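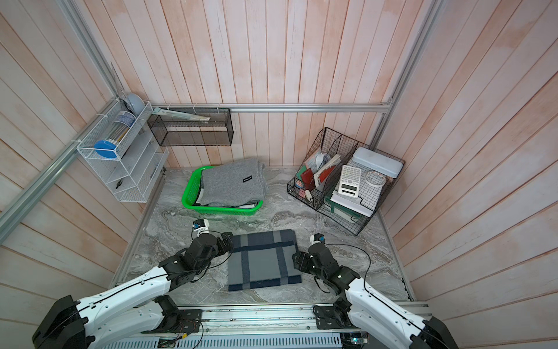

Two arms, one gray marbled surface

01/01/2018
By Nusrat Kiani

Speaker notes: Reading a ceasefire statement

Thank Bushra Baloch for the introduction and for finding us a bigger room. Say hello to the folks from the Hosska reading group, who have heard part of this before and came anyway (bless them).

Start with the October statement on the Grallelau crossing. Read the first paragraph out loud, slowly, and let people sit with it. It runs to 300 words and the word "ceasefire" appears in it 2 times, both times next to "conditions." Ask the room what they think was agreed. Take a few answers, and don't correct anyone yet.

Then go to the verbs. "Will halt" is a promise with a clock on it, or it ought to be. "Is prepared to halt" is an offer, and "calls for a halt" may be a message to somebody else entirely. I spent years reading right past these, and I'd like to admit that here, so people don't feel foolish when they do the same.
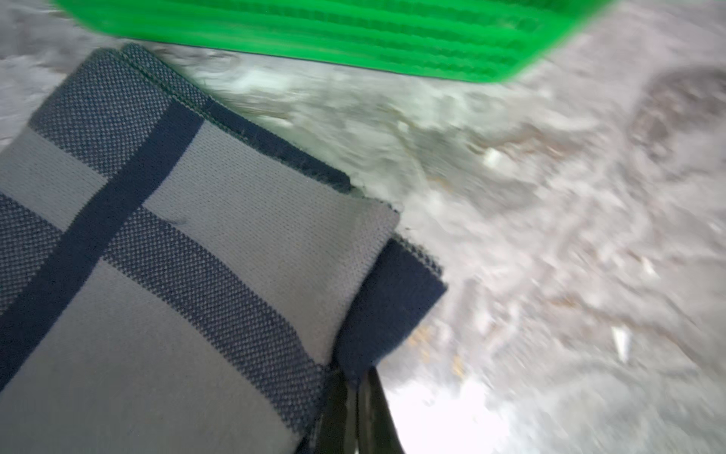 Nusrat Kiani

Next, who signed. The Grallelau text came from a political office, and the armed wing put out its own version 6 hours later. Put the two side by side. The second one drops the line on prisoner exchange and adds a line on "the right to respond." Pause there. That phrase has done a lot of work over the years, and I want to give it a good few minutes.

Tell the story about Reinaldo Camargo at the old monitoring desk, who kept every version of every statement in a shoebox and would lay them out on the floor in rows. When a sentence vanished, he could put his finger on the gap. Keep this short! I always go on too long with the shoebox.

Translation: Eetu Salminen compared 13 English versions of the same speech for us and was kind enough to share his notes. The word most of them gave as "crush" he would put closer to "push back." Say plainly that we disagree on this one and that both readings can be defended. If Shahzad Khokhar is in the audience, invite him to weigh in.
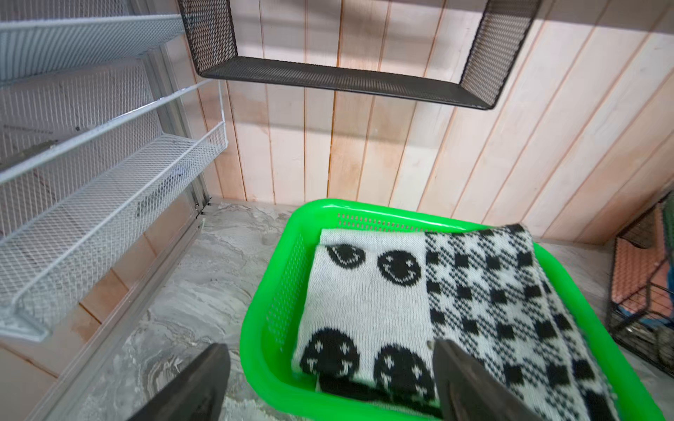 Folded knits in a green basket

Questions. Somebody will ask whether any of these statements can be believed. Say that I look at the crossing first: are trucks moving, are families getting through, is the clinic road open. Then I go back and read the words again.

Handouts are by the door. Please remind people to return the clipboards.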